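Category: Facilities / Low-Voltage Wiring / Resolved Tickets
Posted in April by the bench desk, Plunlow site

Ticket 43 – intermittent signal on yellow lead, Flomdale bench

Reported: The status input on the Flomdale bench drops out for a second or two and recovers without a reset. Frequency is irregular. The bench supply is stable and the other inputs on the same terminal block are not affected.

09:10 – Logged the input for 46 minutes with nothing touched. No dropouts. Moved the cable bundle by hand at the rear of the bench and got two within a minute. Fault is mechanical.

09:55 – Swapped the input to a spare channel on the Bravo logger. Same behavior, so the channel is good. Moved it back.

10:20 – Disconnected the yellow lead at both ends and metered it end to end. Steady reading when left alone. Reading jumps when the lead is flexed. Pulled it out of the bundle for inspection. 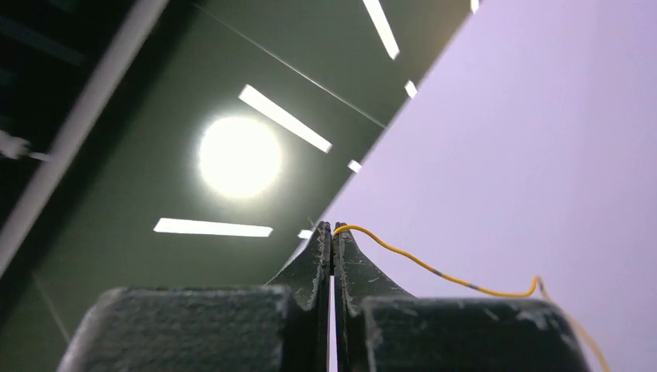
Photo: Plunlow bench desk

The lead is thin yellow wire with two short gray bands along its length. Note the small hook-like kink toward the right, where the wire turns sharply up before it drops. The rest of the run is a gentle wave and was not treated as suspect.

10:40 – Flexed the lead in short sections with the meter attached. No change at either gray band. Reading goes open when the kink is worked. Conductor is taken as broken inside the insulation at that point.

11:05 – Cut a replacement from the Grernivcombe stock, same gauge, about 2 inches longer than the old one to take the strain off the terminal. Marked both ends to match the drawing. Old lead tagged and binned.

11:30 – Rerouted outside the bundle with a wide bend at the rear corner. Moved the bundle by hand again – no dropouts. Left the logger running.

14:15 – Log clean. Input returned to service.

Cause: broken conductor at a sharp bend.
Fix: lead replaced and rerouted.
Follow-up: check the rear corner bend on the matching Grernivcombe bench at next service. Drawing still shows the old route and needs a revision.

Status: closed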